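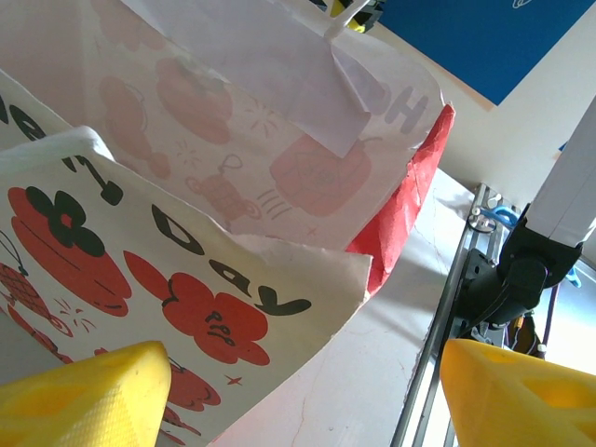 Skonstead community centre packs 600 gift bags for June open day

2021-04-20

SKONSTEAD – Residents have begun filling paper gift bags at the Skonstead community centre ahead of the neighbourhood open day in June, with 600 to be given out to households on the Bulwood estate and the streets behind it.

The white bags carry the word "Day" in black cartoon lettering, with red flowers and a red lantern drawn alongside. Tissue paper goes in behind the front panel before anything else is added.

Packing started last week in the main hall and is expected to go on until the middle of May. About 400 bags are still to be done. They will be stored upstairs in the old music room, where shelving was put up over the winter.

Nizar Matar, who is running the packing, said the work was slower than he had expected.

"The tissue is thin and it tears if you pull it," he said. "We tried filling the bags first and tucking it in afterwards and that was worse. Now it goes in first, everything else goes in front of it, and you leave the top alone."

Paper bags were chosen after a long discussion over the winter. Cloth ones were priced and turned down as too expensive, and a plan to use plain boxes was dropped when it became clear that they would not fit through the letterbox-style hatch at the centre's side door, where collections will be made.

Bags with small creases or nicks at the rim are being used as they are. Those with a split down the side or a hole in the base are put aside and used to hold spare tissue.

Each bag will contain a packet of flower seeds, a pencil, a folded map of the estate's footpaths and a small packet of biscuits from Sayegh, the bakery on Mill Parade. The biscuits will be added in the last two days before the event so that they are fresh. Anyone with a food allergy can ask for a bag without them, and these will be marked with a sticker on the handle side.

Widad Sabbagh, who owns the bakery, said her staff would bake the biscuits in 2 batches. They will be plain butter biscuits with no nuts, although the bakery does use nuts in other products.

The footpath map has been redrawn for this year by Adom Dramani, a retired surveyor who lives on the estate. It includes the new path beside the allotments and takes out the cut-through behind the garages, which was closed last autumn. A larger copy will be pinned up in the centre's entrance from next month.

Packing sessions have been kept small. No more than six people work in the hall at a time, each at a separate table, and the doors on the car park side are left open. Ghassan Bitar, the centre's manager, asked people to bring a coat.

"It is a cold hall at the best of times," he said. "We've got the heaters on but most of it goes straight out of the door."

The seeds and pencils were paid for with a grant from the Grundirness Fund, which supports small projects in the area. The fund also met the cost of the tissue paper. The bags themselves were bought with money left over from the 2019 open day. There was no event last year.

So far 55 households have asked for a bag to be dropped at the door. Deliveries will be made on foot on the morning of the open day by members of the walking group, led by Anas Mahasneh. Requests should be put in writing and posted through the centre's front door, with a name, house number and the number of bags needed. The list closes at the end of May.

All other bags can be collected from the side hatch between 10am and 3pm on the day. There is one bag for each household, and families with more than three children may ask for a second. Any that have not been collected by closing time will be taken to the primary school.

The centre is still looking for people to help with evening packing. Sessions run from 6pm to 8pm and places have to be booked at the front desk. Under-16s can take part with an adult from the same household.

The date of the open day will be confirmed on the centre's noticeboard once the hire of the marquee has been settled.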